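Birnetden Community Boards > Food and Drink > Home Coffee
Topic: Storing beans once the bag is open – freezer, jar, or just leave them alone?

jolene_w
OK so I finally took the plunge and bought a big order from Orozco, the little roaster out on the county road, and I am in love. It tastes like somebody melted a plum into a chocolate bar. Problem is I got carried away and now I have way more than I can drink before it goes flat. What do you all do with opened beans? My sister says freezer, my neighbor says never ever the freezer.

hindsight_brodie
Freezer! Welcome to the club, by the way, the Orozco natural is a treat. Portion it out first, though. I weigh out 55 grams at a time (that's one big pot for us), squeeze the air out, seal it and stack the packets flat in the door. I opened one last June that had been in there 11 weeks and I would put it up against a fresh bag any morning.

msheareroast
Going to disagree with Brodie a bit. Freezing is great for beans you won't touch for a month or more. For the bag you're drinking right now it's a pain, and if you keep opening and closing a cold container you get moisture on the beans every time. Leave the current bag in the cupboard, roll the top down tight, drink it within 2 weeks. Done.

hindsight_brodie
That's why I portion it, Magnus. Each packet gets opened once.

msheareroast
Sure, and you're a patient man. Most people toss the whole bag in next to the peas.

jolene_w
I will admit the whole bag is currently next to the peas.

viorica_s
Jolene, take it out, let it come up to room temperature with the bag STILL CLOSED, and then split it. Overnight on the counter is plenty. If you open it cold you'll get condensation, and that's where the "never freeze coffee" people get their horror stories.

I've gone back and forth on this for years and where I've ended up is a mix of everything. The bag I'm drinking lives somewhere dark and cool, away from the stove. Everything else gets frozen in small amounts. I used to have a row of pretty glass jars on the windowsill and they looked wonderful and the coffee tasted like cardboard by the weekend.

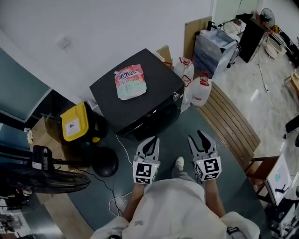
The jars themselves were fine, it was the sun. I moved one into the pantry and ran it next to a rolled-down bag from the same roast, and my husband and I couldn't tell them apart after a week. So if you love your jars, keep your jars! Put them behind a door.

chathu_c
Can I put in a word for the vacuum canister? I have the Rinutex one with the pump lid and I get a few extra good days out of every bag. You push the lid down until it stops hissing and that's it. My kids fight over who gets to do it.

msheareroast
I had the same canister and took it back. The seal let go overnight about half the time, and I couldn't taste any difference when it held.

chathu_c
Huh, mine has been solid. Did you wipe the rim? Coffee dust gets in the groove and then it won't hold. I run a damp cloth around it between fills.

msheareroast
I did not wipe the rim. Fine, maybe that one is on me. Still think it's a lot of money for a jar.

jolene_w
This is so helpful, thank you! Does any of this change for a dark roast? I also have a bag of Fondidetti espresso that was a gift and it's really oily.

viorica_s
Yes, dark roasts go off faster, so I'd drink that one first. Freezing works for it too, but the oil gets on everything, so double bag it. And clean your grinder afterward – old oil in there will make your lovely plum coffee taste like an ashtray.

hindsight_brodie
Seconding the grinder thing. Also, grind straight from frozen if you portion! No thawing needed for a single packet. I think it grinds more evenly that way.

msheareroast
"I think" is doing a lot of work there.

hindsight_brodie
Come over and do a blind tasting then. I've got almost 200 packets in the chest freezer, pick any one you like.

msheareroast
Two hundred?? OK, I'm in. I'll bring the cupboard bag.

jolene_w
Update: bag is out of the peas and on the counter, still closed. Splitting it tomorrow after breakfast. Can I use regular sandwich bags or do they need to be the thick freezer kind?

chathu_c
Thick ones. The thin ones let the smells in, ask me about my garlic bread espresso.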